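3. Study area and methods

3.1 The four reading rooms

The study was carried out in the public libraries of Wirham, a market town whose library service was reorganised when the district and county collections were merged. The service now runs a central library and three branches, of which the largest is at Colter. Wirham was chosen because its loan records had been kept in a single format both before and after the merger, which allowed borrowing to be compared across the two periods without converting one set of figures into the terms of the other.

The central library and the Colter branch both keep a reading room with long tables, while the two smaller branches offer single seats placed along the windows. Earlier work on library use has tended to treat seating as a fixed quantity and to measure only how much of it is taken up. The present study asks a narrower question, namely whether the kind of table offered to readers has any bearing on how long they stay and on what they borrow when they leave.
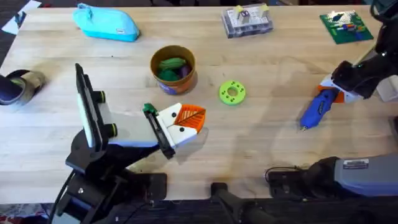
Readers were observed over 14 weeks, beginning in June. Each visit was recorded by time of arrival, type of seat chosen, length of stay and number of items issued at the desk on departure. Visits shorter than 8 minutes were left out of the analysis, as a trial period had shown that most of these were made by people returning books or asking for directions. Staff were asked not to alter the arrangement of furniture during the survey. At Colter this request could not be met in full, and the returns for one week were set aside when the tables were moved to make room for a display of parish maps.

3.2 Survey of readers

A printed survey was offered at the issue desk in all four buildings. In total 1,000 forms were given out, and readers could return them at any branch in a sealed box. The form asked for the purpose of the visit, the reader's usual seat, and whether the reader had been able to find a place to work. It also invited free comment on light, noise and the space available for open books and papers. No names or ticket numbers were requested, so the returned forms cannot be matched to individual loans. This limits what may be said about the link between comfort and borrowing, and the results in section 4 are accordingly given by building and not by reader.

Table surfaces were classed by tone (pale or dark), by finish (matt or gloss) and by whether the top was divided between readers. Two members of the project team classed each table separately and any difference was settled by a second visit. Disagreements arose mainly over finish, where the afternoon light in the central library made matt surfaces seem brighter than they were recorded in the morning. 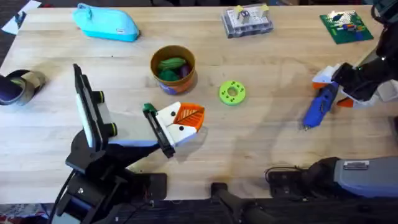

The wording of the survey was tested beforehand with a group of regular readers at the smaller branches. Two questions were changed as a result. The term "study space" was found to be read by older respondents as a place reserved for students, and was replaced by "a place to sit and read or write". A question on the use of personal computers was moved to the end of the form.

3.3 Treatment of the loan records

Loan records were supplied by the library service with all personal details removed. From these a sample of 160 opening days was drawn, divided evenly between the periods before and after the merger. Renewals made by telephone were excluded, as were loans to schools and care homes, which are issued in bulk and do not depend on a visit to the reading room.

Subject headings were grouped by the Mathias scheme, already in use at the central library. Branch stock had been labelled under an older local system, and these headings were converted by hand. Local history proved the most difficult class, because pamphlets had at different times been filed under place, under subject and under the name of the donor. Where the correct heading remained in doubt, the item was counted under general works.

Comparison was also made with published tables for the Nurkumitz district, where reading rooms are furnished almost wholly with single desks. The opening hours of the two services differ, and loans are therefore expressed per hour of opening throughout section 4.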